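Cahier d'atelier, samedi, 8 h 45

Bon, le levain. Je reprends les notes de la semaine, j'avais laissé deux pages blanches et Teguh m'a gentiment fait remarquer que personne ne pouvait s'y retrouver (il a raison).

La souche Prukari a été rafraîchie hier soir avec la farine de seigle Mwakalinga, celle du sac ouvert. Ce matin elle avait doublé et commençait juste à retomber, odeur de pomme verte, un peu de vinaigre derrière. La Stivimar, elle, traîne toujours ! Quelques bulles sur les bords, le centre plat comme une crêpe. Je soupçonne l'eau trop froide, ou alors le bocal mal rincé, je ne sais pas encore.

Pâte du jour : 845 g de farine, sel à la fin, deux rabats seulement. Elle collait énormément au début et puis d'un coup, au deuxième rabat, elle s'est tenue toute seule. J'adore ce moment. Façonnage en bâtard, grigne un peu timide, il faut que je change la lame.

Usha propose de baisser le four après l'enfournement et de laisser la buée plus longtemps. À essayer sur la prochaine fournée, avec la même farine sinon on ne compare rien. Elle veut aussi qu'on goûte à froid, le lendemain, et là je ne promets pas de tenir.

À faire : racheter du seigle, étiqueter les bocaux (au feutre, pas au crayon !), demander à Ulell s'ils livrent encore le lundi.

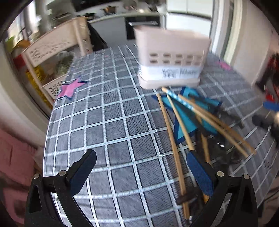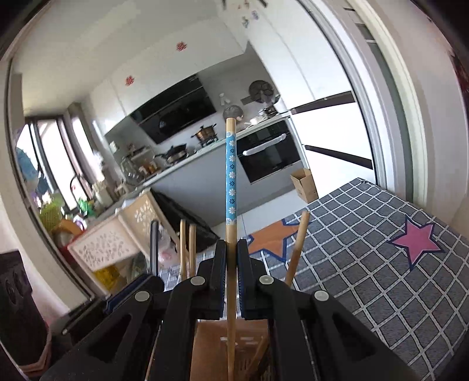 Nappe à carreaux, encore.

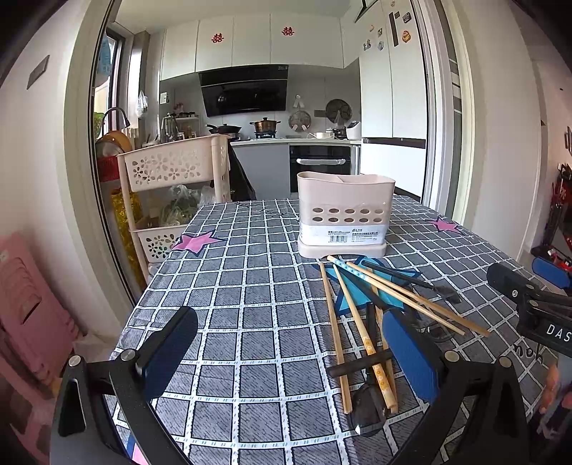 Teguh Jugah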